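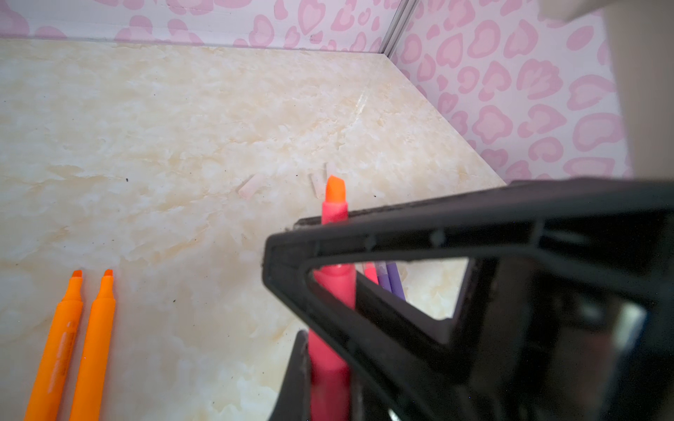

Gripper Swap Checklist – Shirima Arm, Bench Cell
With my comments from the three-way trial
June 5, 2025

I started this as a plain pass/fail sheet and then kept scribbling in the margins, so I typed the scribbles up too. It covers swapping between the three hands we're comparing: the Otach open wedge fingers (black plastic, the bendy ones), the Zokine parallel jaw, and the Liken two-finger with the rubber pads. Do the whole list every time you change hands. Yes, even if you're only going back to the one you had on this morning.

SECTION A – BEFORE POWER

A1. Main switch off, air line vented, tag on the switch.
Result: Pass
Comment: The Otach and the Liken are electric, so it's easy to forget the air line is still live from the Zokine. I forgot it once and got a very rude hiss in the ear.

A2. Four mounting screws present and tightened in a cross pattern.
Result: Pass, all 4
Comment: Use the short hex key from the drawer. The long one lets you lean on it too much and the Liken adapter is soft aluminum.

A3. Locating pin seated, no gap at the flange.
Result: Pass on Otach and Liken. Fail on Zokine.
Comment: I could slide a piece of printer paper in on one side of the Zokine. Took it off, found a burr next to the pin hole, cleaned it up with a file, and it seated fine the second time. Marked as fixed.

A4. Cable has slack through full wrist rotation, by hand, both directions.
Result: Pass with note
Comment: The Liken cable is the stiffest of the bunch. It makes it around, but it pulls on the wrist camera bracket at the far end. I've put a soft limit on that joint for now and would love a longer cable.

SECTION B – FINGERS

B1. No cracks at the hinges or where the ribs meet the outer band.
Result: Pass
Comment: Flex each Otach finger with your thumb and look along the band under the lamp. Scuffs are fine! The black plastic shows every bit of dust and every scrape, and I've stopped writing those up. What I care about is a white line at a corner, because that means the plastic is getting tired.

B2. Fingers wiped down.
Result: Skipped
Comment: My bad. They had light specks all over them when I ran the marker picks, and there were crumbs on the marble-pattern surface as well. It needs a wipe before we do any more grip force numbers.

B3. Fingers meet evenly when closed on the gauge block.
Result: Pass on all three
Comment: The Otach ones aren't supposed to meet flat, they wrap. Check that both sides touch at the same moment and leave it at that.

B4. Nothing caught inside the open part of the finger.
Result: Pass
Comment: This one only applies to the Otach. I added it after finding a torn bit of foam wedged in there, which had been holding the finger stiff for who knows how many picks. I do like the big triangular opening, though. With the wrist camera I can look right through the finger and see the purple markers behind the one I'm holding. The Zokine jaw is a solid lump and hides everything.

SECTION C – CAMERA AND VIEW

C1. Wrist camera bracket tight, lens clean.
Result: Pass
Comment: Clean it with the cloth, please, no shirt sleeves.

C2. Fingers show up in the camera view and the tip of the part can be seen.
Result: Pass on Otach, marginal on Liken
Comment: For the highlighter test I want to see the chisel tip clear of the hand. With the Otach, the pink one stood up straight with its orange tip well above the band, so I could check the angle at a glance. The Liken pads cover more of the barrel and I had to guess a couple of times.

C3. Glare check.
Result: Pass with note
Comment: The table surface is glossy and gives me a diagonal streak of reflection. It hasn't confused the picker yet. If you move the lamp, run C3 again. Also, the tiny pale pink pieces are really hard to pick out against that creamy background. I'd like to redo them on something darker before anybody blames a gripper for missing them.

SECTION D – FIRST MOTION

D1. Emergency stop tested from both buttons.
Result: Pass
Comment: Both. Pressing the close one twice doesn't count, and you know who you are (it's me, I did that in November).

D2. Right hand profile loaded in the controller.
Result: Fail, corrected
Comment: This is the one I'd put in red if I could. The controller came up with the Zokine profile while the Otach was mounted. The weights are different, so the arm sagged a little when the brakes let go. No contact with anything, but I said a word. Read the profile name out loud before you enable.

D3. Slow run along the enclosure walls.
Result: Pass
Comment: Keep it slow near the back corner where the metal strip is. The Otach fingers stick out farther than you expect, and the pink wall covering is only paper, so it won't forgive a poke.

D4. Grip, hold and release on one highlighter.
Result: Pass on all three
Comment: Hold it for 12 seconds, watch for creep, then open over the surface from low down. Keep your fingers out of the way even at low force. Soft fingers still pinch.

SECTION E – AFTER THE RUN

E1. Cycle count written in the log.
Result: Pass
Comment: 540 picks on the Otach fingers so far. I plan to pull them for a proper look under the magnifier before the next long run.

E2. Drops written in the log, with the hand and the item.
Result: Pass
Comment: 19 drops total across the three hands, and the Zokine has more than its share. Most of those were round barrels rolling out of the flat jaw as it closed. I think a pair of V-shaped jaw inserts would settle it, and it would be a fairer comparison too.

E3. Loose parts returned, surface clear, arm parked, power off.
Result: Pass

STILL OPEN
Wipe down the Otach fingers and the surface (B2).
Longer cable for the Liken, then take the soft limit back off (A4).
Darker mat for the small pink pieces (C3).
Get the controller to ask which hand is on at startup (D2). Until that's done, there's a sticky note on the pendant. Please leave it there.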